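PRESS RELEASE

Vilness workshop releases plans for hand-held gripper pair

Vilness, September 25, 2019

The Andero shared workshop has published the full drawings, parts list and assembly notes for the Ketisier, a pair of hand-held grippers which members designed and built between January and the end of the summer. The plans may be downloaded free of charge and may be copied, altered and built by any person or group.

The Ketisier is held in the hand like a pair of tongs. The person using it carries out an ordinary household task through the jaws, and a camera mounted on the tool records the work from close range. The recordings are intended for use in teaching a robot arm to carry out the same task. Each jaw is made of linked bars joined by metal pins and ends in a ribbed blue pad. The pads were the subject of most of the design work, as early versions marked thin cloth and let go of anything slippery.

A complete pair can be built from 149 parts. No machine tools are required beyond a 3D printer and a small bench drill, both of which are available to members at Andero.

Home trials have been carried out in members' own houses and flats, where the rooms are furnished and lived in and the light changes through the day. Bedding and clothing were chosen as the first group of tasks. Padded garments are among the most demanding, as the filling shifts when the cloth is gripped and the outer fabric offers little to hold.

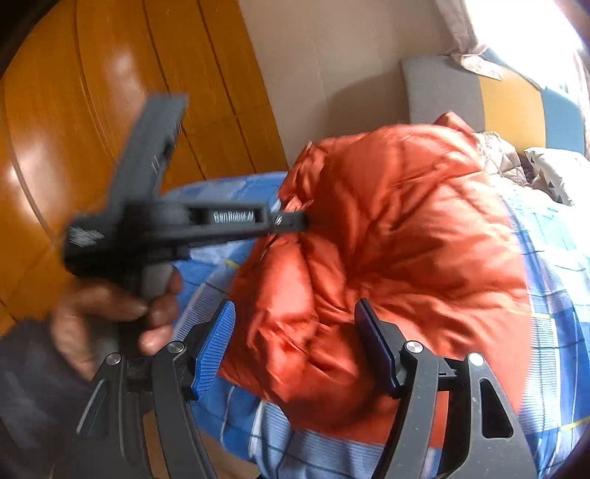 Findings from the home trials

The workshop has recorded 400 attempts at handling clothing and bed covers. The following points have been carried into the published drawings:

The opening of the jaws has been widened by 15 millimetres, so that a thick fold can be taken in one grip.

The ridges on the pads now run closer together. The earlier spacing caught on stitched seams.

The grip has been made shorter for users with smaller hands, and a longer version is supplied as a separate drawing.

Work with two grippers, one in each hand or shared between two people, has proved more useful than work with one. Large items are difficult to spread or fold from a single point, and the notes include a section on how to pass a corner of cloth from one tool to the other. 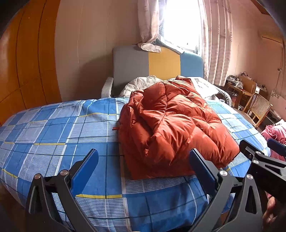
Home trial with an orange-red padded article on a plaid bed sheet, with gripper jaws in view at the near side and at the right.

The project was supported by a materials grant of 800 euros from the Panyasiri Fund, which assists small technical projects in shared workshops. The grant covered printing material, pins, springs and the replacement of worn pads.

Andero will hold an open build evening in January, at which visitors may assemble a pair under the guidance of members. Places are limited by the number of benches. Kits will not be sold, but printed parts may be ordered at cost by those without access to a printer.

Further trials are planned with towels, curtains and soft bags. Results will be added to the assembly notes as they become available.

About Andero

Andero is a member-run shared workshop in Vilness, with facilities for woodwork, electronics and 3D printing. Membership is open to all adult residents of the town.

Enquiries from the press and requests for copies of the drawings should be addressed to the Andero workshop office, Vilness.

ENDS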